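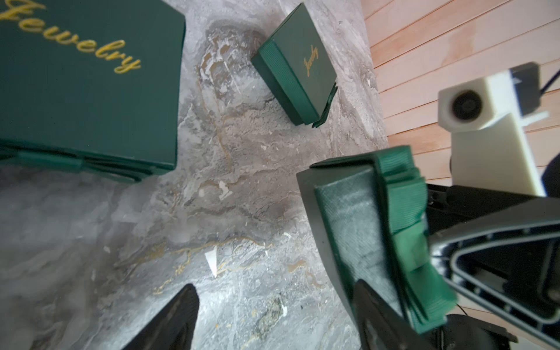

I had been meaning to get to the Bemgate open day for a couple of years, and in August I finally made the drive over to Flustthorpe. It took 57 minutes with one stop for gas. Parking was free behind the building.

You sign in at the front desk, get a paper badge, and then you can wander. I got there a little after ten in the morning and the main room was already busy. Charito Evangelista was showing people around my end of it. She said they'd had 171 sign-ups, which was more than the coffee could handle.

I spent most of my time at the two-arm table. The arms were handling small gift boxes, the kind a necklace comes in. I watched for over half an hour. It's slower than I expected, and quieter too – you could talk at a normal volume right next to it.
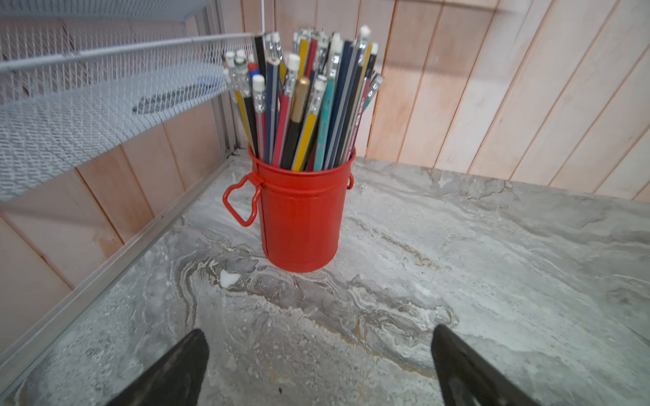
Pencil cup on the table, seen from the gripper.

Noel Buenaventura gave a short talk at eleven on why they practice with ordinary household and office things. His point was that a factory part is the same every time, and a bow on a box isn't. He took questions for longer than he talked. A man next to me asked about folding shirts and got a pretty detailed reply.
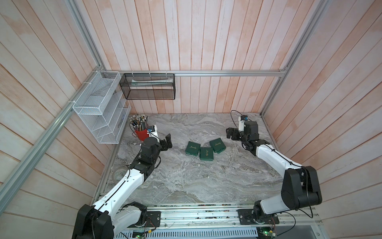
The table and the arms

Both arms are mounted on one rail at the front edge, and each ends in a two-finger gripper. The table itself has walls on three sides. I liked that the wiring was out where you could look at it. My neighbor Gerardo Dela Peña came along and mostly wanted to talk about the zip ties.

Charito told us the hard part is picking up a box without crushing the bow or pushing the next box away. I would have guessed the arm itself was the hard part.
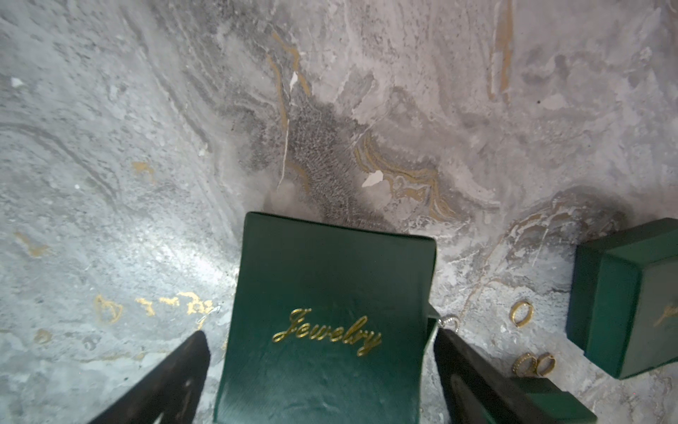

Can you bring kids? Charito said ages eight and up are fine as long as an adult stays with them.

We had lunch at a place called Postirora, two blocks down. The soup was good and the parking was not. I was home by three – Gerardo slept the whole way back.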